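Against the Empty Table

There is a kind of article that comes round every December and again when the weather warms up, and it says the same thing each time. Clear your surfaces. All of them. A clear surface is a clear mind. I have read 11 of these at least and I've had enough.

I like a table with things on it. There, said it.

Not dirt. Not last night's plates. Things. A cloth first, always a cloth, then whatever the day needs. Pills. Something to eat. The lid of something. A packet you meant to put away and didn't. That's a table doing its job. A bare one is waiting for guests, and most of us have guests what, twice a year?

The tidy people have a word for the stuff, they call it "visual noise." I first saw that in the Flenia catalog, the one that sells you a box to put your other boxes in. Four sizes, every one gray. I bought two. They're in the closet now with things in them and I could not tell you what things. Which is my whole complaint. You don't own less after a big clear-out. You own the same and can't find it.

Take pills. I take some in the morning and some at night. When the organizer lives on the table I take them. When I got virtuous and moved it to a cabinet, I forgot, two days running, and then doubled back and had to work out what I'd missed. It came straight back out. It sits at the end of the table and anybody who minds looking at it can look at the window.

Same with the bread. Same with scissors. Same with whatever is charging.

And boxes! People are so hard on boxes. A good gift box with a handle gets kept in my house, so does the bag it came in if it isn't torn. They go on top of each other against the wall. Yes it's a pile. I know what is in the pile. The pile has been raided for every birthday since I moved to Killitero Street, and I have not paid for a gift bag in all that time. Somebody on the Bhatia Homes page wrote that keeping packaging is "a scarcity habit" and got 1,546 likes for it. Fine. I read that sitting next to my scarcity habit, looking for a box the right size for a teapot. Found one, too.

I'll give the other side something. There's a point where it tips over. The sofa arm has a thing on it, then the sofa has, then you're standing up to eat. I've been there and it's miserable. Floor clutter I won't defend at all, you'll break your neck on a cable. And I understand why someone with small kids or a bad back wants everything flat and wiped and gone.

But that's about having room to move. It's a diferent question from whether a lived-in room should look like nobody's in it.

What bothers me is how fast we all agreed. I went to see an apartment in the Drernideck building last month, only being nosy, and every table in the place had one bowl on it. The bowl had nothing in it. I kept looking for where a person would put their keys down. Where do the glasses go. Where's the tape. You can't tell me anyone ate toast in there.

The other thing, and I think it gets missed, is color. When you hide everything you hide all the colors you picked. I never set out to buy green things. But put a few out on a yellow cloth and they get along, they look like somebody's taste. In a cabinet they're just plastic. My aunt's kitchen was like that with red. Red kettle, red tin, red-handled knives all out on the counter, and I can still see every one of them and couldn't describe to you a single cabinet door in that room.

So my rule, if anyone wants one. Used every day, it stays out. Used every week, it can stay out if you like looking at it. Everything else can go in a box and the box can go against the wall with the others. Put a cloth down because it forgives crumbs. Wash the cloth now and then. Thats it, that's the method, no catalog needed.

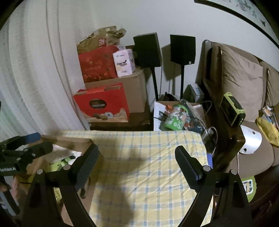
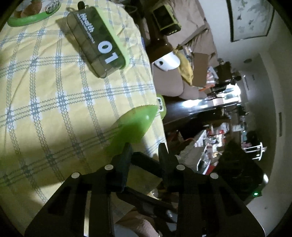
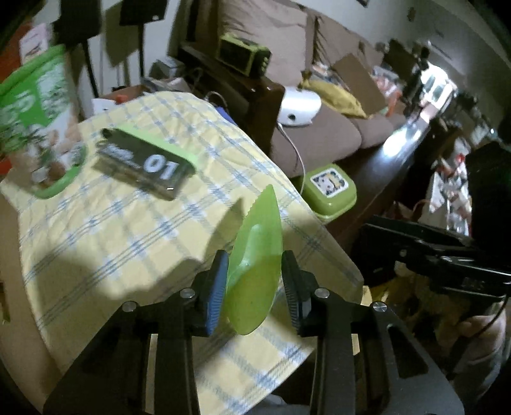
A plaid cloth, things left out, lime green wherever you turn.

Anyway, I have to go. The clear-surfaces people will be back in December and I'll be at my table, once I've moved the bread over.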